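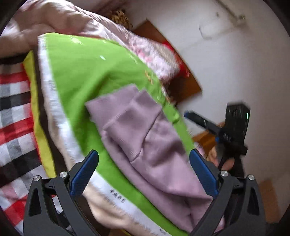

I own a perfectly good dresser and I have stopped believing in most of what I was taught to do with it. The lesson came from my mother's side of the family, where a sweatshirt was folded in thirds, sleeves tucked behind, hood or collar facing you, and laid on the stack with its best side up. I did it that way for decades. I would now like to see the evidence.

The folding business has gotten large. There are books, boards, drawer inserts, classes. A friend gave me a plastic folding board from a company called Vistel, which came with a leaflet claiming it would save me 80 hours a year. I do laundry twice a week. If I am spending 80 hours a year on folding that a hinged sheet of plastic could spare me, then something is wrong with me that a hinged sheet of plastic won't fix. The board lives behind the dryer now, where it is good at catching lint.

Let me be fair to folding. Dress shirts that aren't hung need it. Sheets need it, or the linen closet won't shut. Anything going into a suitcase gets folded or rolled, and I have no quarrel with either camp. Stiff fabrics hold a crease, so it matters where you put the crease.

But look at what most of us wear at home, which is fleece, jersey and sweatpants. A sweatshirt doesn't care. It's a thick, soft thing with a ribbed hem that pulls itself back into shape the minute you put it on. Any crease it picked up in the drawer is gone by the time the coffee is made. I have tested this on myself over most of a winter, wearing a sweatshirt folded by the book one day and one dropped in the drawer in a bundle the next, and asking my household which was which. They got it right about as often as a coin would have. Then they asked me to stop asking.

The usual reply is that folding saves space. Does it? A folded sweatshirt has the same amount of sweatshirt in it. What you save is the air, and a drawer pushed shut will squeeze most of the air out for you. The standing-file method, where everything is packed upright like index cards, does let you see all of your clothes at once. It also falls over as soon as you take out the third one, and by Thursday you have a drawer of slumped little parcels that took twice as long to make. A store near me sells Flendix dividers to stop the slumping. So now you buy an object to hold up the clothes you folded to save the space that the object takes up.

Then there is the bed. Every household guide I've read says to sort and fold on the bed, on the theory that you can't go to sleep until you've finished. I've never understood who this works on. What happens in my house is that the clean laundry goes on top of the blanket, the blanket sheds its threads onto the clean laundry, and at eleven at night the whole heap moves to the chair. In the morning it moves back. I have had clothes make that trip for a week. They get more exercise than I do.

Lint, by the way, is the subject I'd like the guides to take up. Bright blankets are the worst for it. You can see every pale speck and stray thread, and a dark shirt laid on one for five minutes comes away looking as if it slept in a barn. A flat table with nothing on it would be a better place to fold, if anybody had one – ours has mail on it.

My own system, if it deserves the name, is this. Shirts with collars get hung. Sheets get folded badly, but folded. Sweatshirts get bent in half once, arms wherever they land, and put in the bottom drawer. Pajamas, socks and underwear go into bins without any handling at all. I started in April and the laundry no longer reaches the chair, mostly because it spends so little time on the bed.

I know what the other side will say, and some of them will say it kindly. Folding calms them. It gives their hands something to do while the TV is on. Fine! I believe them, and I'd never tell a person to give up a thing that calms them. I only object when a private pleasure is handed to everyone else as a duty, with a leaflet and a figure for hours saved. My neighbor washes his Honda every Sunday and enjoys every minute. He has never once suggested that my car's dirt says something about my state of mind.

Laundry has to be washed, and it has to be dried all the way through, and I'll argue with anybody who skimps on that second part, because a damp fleece in a closed drawer is a real problem with a real smell. After that the rules get thin very fast. The thirds, the tucked sleeves, the best side up – I still do them when my mother visits, and she still refolds the stack.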